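Cloth folding cell: right gripper loses the corner partway through the lift
Forum > Bimanual arms > Faults and troubleshooting

turunen_j
Posted 2019-04-08

Two-arm cell, T-shirt weight cotton, basket on the left, fold area in the middle. The right gripper closes on a corner, reports a good grasp, starts the lift, and somewhere on the way up the corner slides out. The controller carries on as if it still holds cloth and folds air. No fault is raised.

Wrist view and fixed view of the setup:

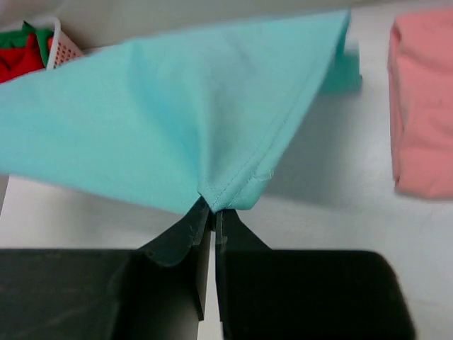
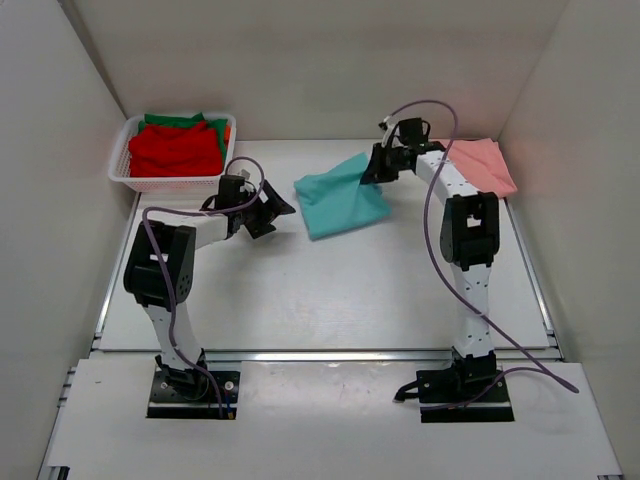 Logged 200 cycles overnight. 26 lost the corner, every one of them on the right arm. Grip current limit is 600 mA on both sides. Software is Londutari with the stock grasp check, which only compares finger position against fully closed.

Jouko Turunen

hexdrive
What happens to the current after closing? If it decays during the lift, your servo is going into thermal limiting. I would raise the limit to 800 and rerun before touching anything else.

p_marlow
Disagree with raising it. At 800 you are cooking a small servo at stall for the whole lift. We did that on a Dokurent cell in January and lost two gearboxes. Check the pads first. A thin corner loads only the tip of the pad, and a worn tip will pass a position check all day.

hexdrive
Two gearboxes is a duty cycle problem. Drop back to a hold current once the fingers settle.

turunen_j
Current is flat through the lift, so no thermal limiting that I can see. Swapped the pads left to right. The fault moved to the left arm: 200 more cycles, all losses on the left. The pads are Zeketlow, same batch, but the bad pair has more hours on it.

p_marlow
Then it's the pads. Also grab deeper. If you pinch only the point of the corner, a few mm of slip and it's gone.

kestrel40
Pads are half of it. The part that bothers me is that the arm kept moving with no cloth and no alarm. With someone's hand in there clearing a jam, that is a safety matter. The grasp check should run continuously, and a lost grasp should stop both arms.

hexdrive
A stop on every lost grasp will kill throughput. Retry once, then stop.

kestrel40
Retry is fine if the door is interlocked. Is it?

turunen_j
There is a Cieślak switch on the door, but it only cuts the left arm — found that out this morning while testing. Cell is locked out until both arms are on the same circuit. New pads are on order, and I'll post the cycle counts when it is running again.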